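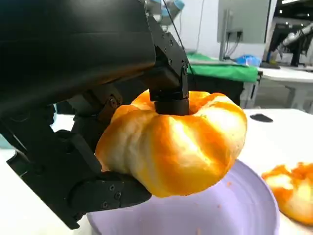 Wiebke Tannert
Redakteurin für Back- und Alltagskultur
Stand: 9. Juli 2021

Gebildbrot

Gebildbrote, auch Gebildbackwerk oder Formgebäck genannt, sind Brote und Feingebäcke, deren Teig vor dem Backen zu einer Figur gestaltet wird. Brezel, Zopf, Osterhase und Stutenkerl gehören dazu, ebenso jüngere Formen wie das Kürbisbrötchen. Kaum ein anderes Gebiet des Bäckerhandwerks ist so erfinderisch!

Herstellung

Freihändig geformt wird vor allem Hefeteig. Er muss fest genug sein, damit die Figur beim Gehen nicht verläuft, und zugleich so elastisch, dass sich lange Stränge rollen lassen – ein wunderbares Spiel mit Mehl, Wasser und Geduld. Einschnitte mit der Schere ergeben Stacheln oder Federn, Rosinen dienen als Augen. Für Kürbisbrötchen wird die Teigkugel häufig mit Küchengarn umschnürt. Beim Backen wölbt sich der Teig zwischen den Schnüren, und so entstehen die typischen Rippen. Kürbispüree im Teig sorgt für eine gelbliche Krume, ist aber nicht zwingend.

Brauchtum

Viele Gebildbrote sind an Festtage gebunden. Der Neujahrszopf steht am Beginn des Jahres, Osterlämmer und Hasen folgen im Frühling, oft im April, und zu Sankt Martin oder Nikolaus kommen die Teigmänner. Die Bräuche unterscheiden sich von Ort zu Ort erheblich, und gerade das macht ihren Reiz aus.

Sammlungen

Besonders reich ist die Modelsammlung in Flukurberg. Sie umfasst 638 Stücke, darunter herrlich fein geschnitzte Reiter und Wickelkinder. Zum dortigen Backfest kommen etwa 3.000 Gäste. Der örtliche Brotkringel, der »Clollach«, wird mit Anis gewürzt und nur an diesem Tag verkauft.

Siehe auch: Brezel, Hefezopf, Model, Springerle, Stutenkerl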